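Plates, Cakes and a Very White Table

2018-12-30

Hello again! The kitchen at our place in Vuvalthorpe is quiet now, the guests have gone home and I finally have an evening to put this page together. I've been promising a dessert gallery since September, when I brought home the first of the pink plates and decided that everything sweet we ate from then on deserved to be looked at properly before it disappeared. (It did not slow anybody down.)

There isn't much text on this one, just a few notes on the plates, the cakes and where things go. If you want the recipes, they're still on the Torkier page, all 9 of them, and yes, I know the plum one has the wrong oven time. I'll fix it!

The pink plate and the chocolate slice

I love this salmon pink so much. The plate is round with a raised rim, and if you look closely the flat part is a tiny bit speckled, which I didn't even notice in the shop. Over on the right is the chocolate slice – dark brown with a pale cream layer, strawberry pieces and a bit of orange fruit. I think pink and chocolate are made for each other, and a white table lets both of them show off.

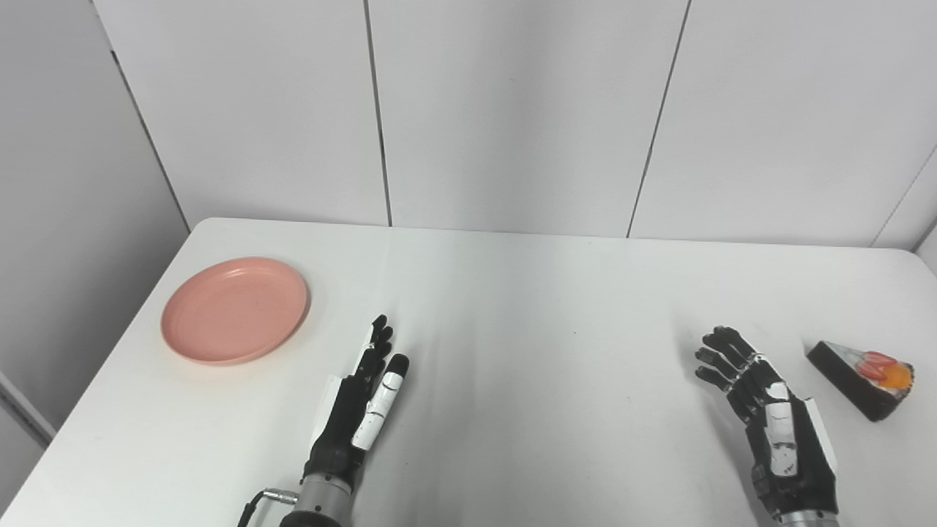 What I've learned about serving cake

A plain table does half the work. I used to put down a patterned cloth, a runner and a candle, and then wonder why a perfectly good cake looked lost in the middle of it all. Now I keep the cloths in the drawer until the coffee comes out.

Colored plates are worth it, even if you only own two. Mine are from the Koppel shop, next to the old post office, and I've been back twice to ask about the green ones. Still no green ones.

For fruit on top, I pat it with a paper towel first, especially strawberries. They weep into the cream otherwise, and by the second cup of coffee you have a pink puddle.

My chocolate base takes 500 grams of flour for the big pan, and I freeze whatever we don't eat, already cut, with baking paper between the slices.

Coming up

Next time it's the lemon loaf and the Alla bowls, which are blue and a little too big for everything except trifle – so I suppose I'd better make a trifle! If you have a good one, leave it in the comments below.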